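From: Rhea Bañez
To: counter-automation list
Date: Monday, October 21, 2019
Subject: Re: Kemby two-arm kit, is it ready for a snack counter?

Ekua Alhassan wrote:
> We have a quote from Humska for the Kemby kit, two arms with
> grippers and wrist cameras. Korkor wants to know if it can fill a
> tray from a mixed counter without us rebuilding the counter. Has
> anyone on the list run it on anything but boxes?

Ekua,

We have had the kit on evaluation since May. Short answer: yes for rigid packaging, with reservations for the rest. The counter is a standard one with acrylic racks, baskets and a food warmer, and we left the fixtures as they came.
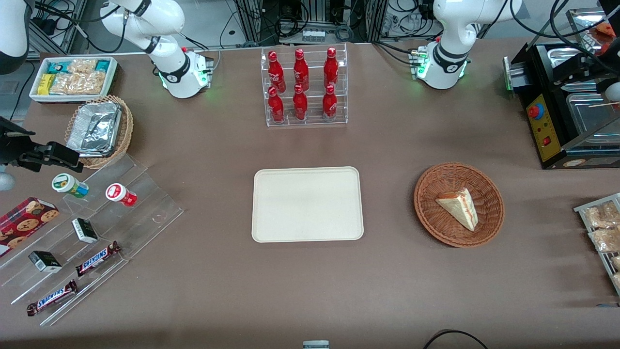
Calibration between the arms and the fixed camera took most of a day. The manual assumes a bare table. Ayuba ended up redoing the hand-eye step with the racks in place and the residual error dropped enough to stop the fingers touching the shelf edges.

Over 413 logged picks, 209 were boxes, bars or cans, and that group gave us almost no trouble. Film-wrapped food is the weak spot. The default grasp planner works from the outline. 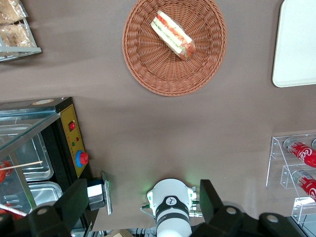
Grip force is set per item class, and the stock classes are too coarse. "Soft food" covers everything from a roll to a wedge sandwich in clear film, lying at a diagonal in a round basket, where the fingers also have to clear the braided rim. We split the class in 2 and lowered the closing speed for the second half. The Wurero plug-in lets you do this from a config file; without it you are editing the vendor's scripts.

Clear acrylic is the other item to budget time for. Depth readings on the racks have holes in them, and glare moves when the lights do.

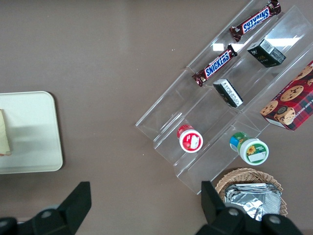
We now take shelf positions from a fixed model and use the wrist camera only to find the product. Abdul-Rahman has the model files and can send them if your racks are similar.

Support from Humska has been slow but accurate. Spare finger pads are quoted separately, so check that line. Sarpong's kit has a better planner and a shorter reach; we did not test it on this counter.

I can send the force table if Korkor wants it.

Rhea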